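4.2 Grasping at the drip tray 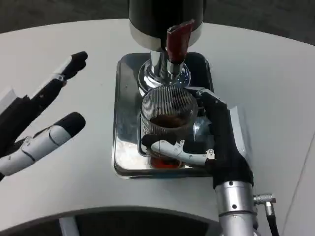
Figure 3. Right hand closed on the ribbed glass under the spout; left hand open and clear of the table.

Of all the tasks on our list, taking a glass away from the coffee machine was the one we had expected to finish before lunch. It became most of February. The build lives in a shared workshop in Lornness, where the members' interest in robotics was modest until coffee was mentioned, and after that we had no shortage of advice.

The trouble is mainly one of room. The glass stands on a square steel tray with a raised lip, directly below the spout, so a hand has to come in from the side and stay low. Our first grasp, carried over from the earlier work with tins (Section 3.1), brought the fingers down from above and put them squarely into the spout. The controller reported this as a successful contact. In a narrow sense it was.

We then moved to the side approach shown in Figure 3. The palm comes up against the right side of the glass and one finger curls across the front, with its tip pressing on the left. A second finger reaches over near the rim. We had planned to do without it, but in trials with the front finger alone the glass tended to turn as it was lifted, and the workshop floor is now better acquainted with espresso than we would like. The fine ridges on the upper part of the glass were chosen by Gaétan Perron, who found the set at a church sale and argued that they would help the grip. We have no measurements to support this and have stopped raising it with him.

The tray gave us a different sort of grief. Polished steel reflects whatever is over it, and our edge finder, which we call Plikton, was quite willing to locate a second glass underneath the first. Twice it preferred that one. Dulling the tray with tape cured the fault and annoyed everybody who used the machine, so the tape came off and we masked the tray region in software instead. The mask is drawn by hand and has to be redrawn whenever the machine is shifted for cleaning. A better method surely exists (see Hettiarachchi, in our reading notes, for one we couldn't get to compile).

The left hand takes no part in the grasp. It waits open above the table in case the glass needs steadying during the carry, a behaviour we named Zultine for reasons that made sense late in the evening. Parking it further back would be tidier, but the arm then takes nearly 7 seconds to return, and a falling glass is not so patient.

With the mask in place and the second finger restored, we ran 31 attempts with the glass part full. The hand failed to lift it in three. In two others it lifted the glass cleanly and then touched the spout on the way out, which we have scored as failures although the person waiting for the coffee did not. Wrist cable routing, a separate and longer story, is taken up in Section 4.3.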